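Equipment planning, wk 5 notes
Handheld grippers vs. arms: what to buy first

Handout goes with Tuesday's session. Ross Paterson's slides are up already, these are the bits he skipped.

Start point: a budget of 60 thousand for the bedroom tasks (bed making, folding, sorting linens). Most groups put all of it into one arm on day one. Don't. Work out what has to be bought before any data exists, then what can wait.

Buy first
Handheld grippers, the kind with a camera on top. Two at least, three if it fits. One will be down for repair at any given time.
Spare fingers. They wear and they crack. Order with the grippers, not after, shipping on its own costs silly money.
Batteries, chargers, memory cards. Put these on the same line as the gripper or they get forgotten.
Storage. See below.

Buy later
The arm. Lead times are long so get the quote early, but don't sign till the finger design is fixed.
Mount plate, wrist adapter, cabling. Cheap, always late.
Safety gear for the arm cell. Required, not optional, comes out of your budget.

Worked numbers (from the Plekedthorpe plan, Craig Baird's version)
Gripper unit, Erum quote: 656 each
Finger set, spare: 306 per pair
So two units plus one spare pair each = 1312 + 612 = 1924. Check it yourselves, last year's handout had this wrong.
Now compare with the arm quote. The handheld side is small, which is why people under-order it and then have one gripper shared between everybody.

Hidden costs
Operator time. Biggest line after the arm. Includes set up, resetting the bed between takes, and reviewing footage. If you budget only for recording you will be short.
Rooms. A rented bedroom costs more than a lab corner with a mattress in it, but you get real furniture and real light. Masanja plan had lab only and had to go back for more money in July.
Bedding. Get a mix: thick quilts, thin sheets, plain and patterned. Secondhand is fine. Laundry is a cost too, put it in.
Wrist strain. Heavy grips tire people out, shorter shifts, so more shifts. Ask for the weight on the quote.

Storage: video fills up fast. Do a test recording, measure the file, multiply by planned hours, then double it for the backup. Do not guess. 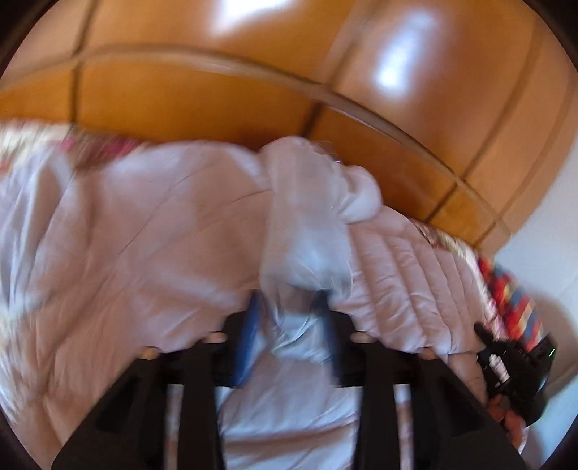

Bulky fabric needs its own line in the plan. Folds bunch up, hide what you're gripping, and a lot of takes get thrown out. So hours recorded and hours usable are two seperate columns. Same for fast hand motion and shiny furniture, both cost you footage. Lostasstead plan has one column for both, mark it up and bring it to class.

Maintenance: small yearly amount for fingers, screws, and recalibrating cameras. Most plans leave it out. Put it in even if the funder doesnt ask.

For next time
Draft a one page budget, buy-first and buy-later kept apart.
Get one real quote, with delivery date and weight on it.
Say which line you'd cut if you lost a tenth of the money. Craig will ask.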